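### 3.2 Sorting the cards

I came to this part of the study through my own card wallet, a fat thing I'd been carrying since my Rorton days, so forgive me if I get excited about bins! We kept the setup plain – a black, a yellow and a green bin, side by side.

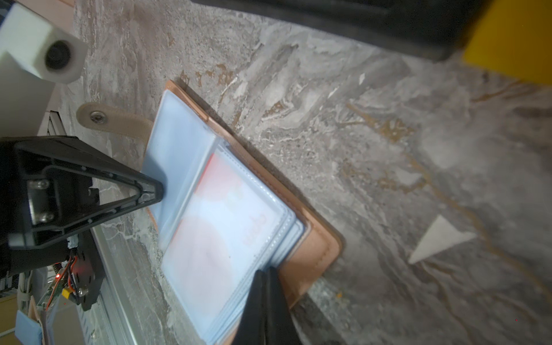
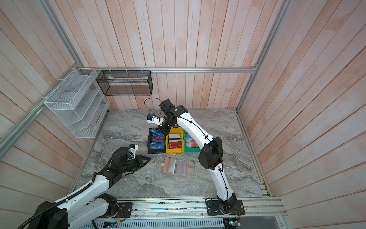
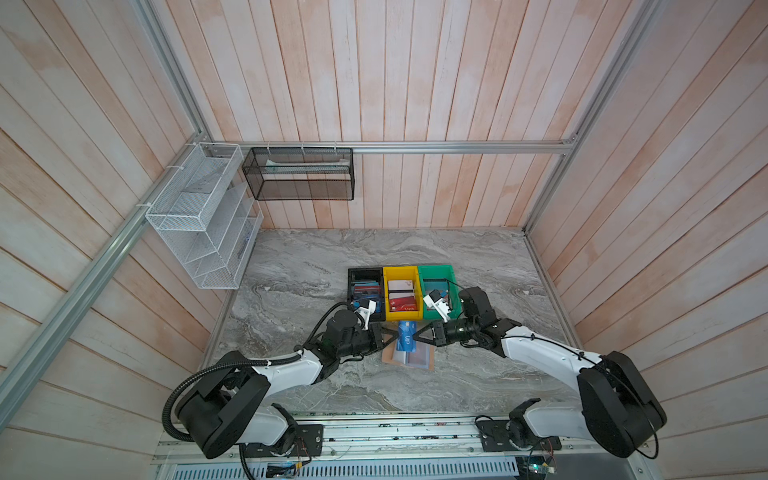

**Figure 2.** Cards in clear plastic, and the three bins (second and third panels).

I then went through the Siris notes again, all 19 pages, and I still think sleeves slow people down more than bins do.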